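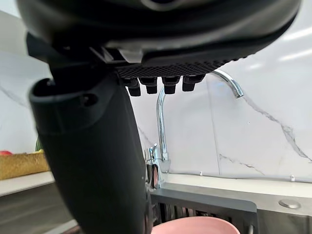
About Gevby

Gevby is a residential property management company serving owners and tenants in Mulligan and the neighboring towns. The company was founded by Rostislav Bartoš, who had managed his family's two apartment buildings on Verner Street before other owners began asking him to look after theirs. Gevby now manages 355 apartments under long-term agreements.

Our office handles leasing, rent collection, routine repairs and the yearly inspection of every unit. Repair requests are received by telephone or at the front desk and are assigned the same morning if they reach us before 10 a.m. Kitchen and bathroom plumbing makes up the largest share of this work, and we keep a stock of common parts at our workshop in the former Gramo warehouse.

Vlasta Krajčí has served as Director of Tenant Services since the company opened its second office. She oversees move-ins and the tenant handbook – now in its fourth edition – and meets with building representatives each August to set the repair schedule for the coming year.

Owners receive a written statement each month. Any single repair above $1000 requires the owner's approval, except where a delay would put residents or the building at risk.

Gevby does not buy or sell property and accepts no payment from contractors.

Shared 171 times | 3 comments

M. Dolan: Is the Verner Street office still open at lunch?

Gevby Office: Yes, the front desk is open through the lunch hour.

tenant_4b: The new handbook is much easier to read than the old one, thank you.

Contact | Careers | Tenant Handbook | © Gevby Property Management | Back to top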